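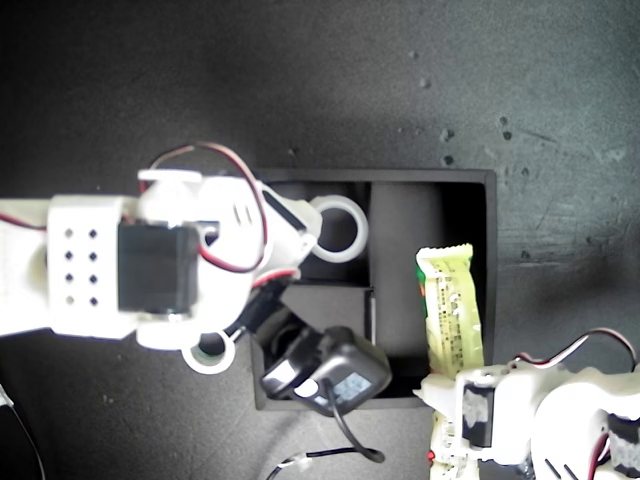
MERKTON, August

Research > Manipulation > Demonstration Data

Anselmo Taipe
14 min read

Figure 3. Two-arm sorting into a divided tray, with the adapter in the lower-left cell and the wrapped bar in the right compartment.

3.2 Collecting the demonstrations

All demonstrations for the sorting task were given by remote control. The operator sat at a second table with a pair of leader arms of the same proportions as the ones that do the work, and each follower copied the joint angles of its leader. We also tried guiding the followers directly by hand. This was easier to learn, but the operator's hands covered the tray in most of the overhead images, and those recordings were of little use for training a policy that has to work from the cameras alone. We kept 65 of them for the comparison in Section 5 and left them out of everything else.

The task is to place small household items in a black tray with raised walls and inner partitions. Figure 3 shows two of the items, a power adapter and a snack bar in its wrapper, together with both arms. The adapter is lying at an angle and its body overhangs the lower rim of the tray. The label we gave to an item in this position is "partial." An item is labeled "placed" only if its body lies fully inside one cell. The cable is not counted as part of the body, so a cable that trails over the wall onto the table does not change the label.

Three operators took part. Each had one practice session before recording began, and the practice runs were deleted. After that we recorded 200 demonstrations. An operator could stop a run at any time by pressing a foot pedal, and stopped runs were saved under a separate tag. Once the stopped runs and those with dropped camera images had been taken out, 139 remained, and these form the main training set. We call it Fanau in the rest of the paper.

Operators were told to move at whatever speed felt comfortable and to correct mistakes in place. If an item slipped or landed across a wall, they were to pick it up again without resetting the arms. Early policies trained only on clean runs had no useful response to a bad grasp, and would close the gripper on air and carry on to the tray. With corrections in the data this happened less often, although it did not go away.

Cables gave the most trouble. Operators disagreed on whether to grasp the adapter by its body or to lift the cable first, and the policy trained on both habits tended to hesitate between them. We did not enforce a single method. The grasp used in each run is recorded in the Ríos log files, so that the two groups can be trained separately.

Wrapped bars were simpler to pick up but harder to release. The wrapper can catch on a finger as the gripper opens, and operators often added a small sideways motion to free it. The policy learned this motion and also used it with items that did not need it.

Joint positions and camera images were stored with a shared clock using the Flernov recorder. Each policy was then trained for 2,000 epochs with the settings given in Section 4.1.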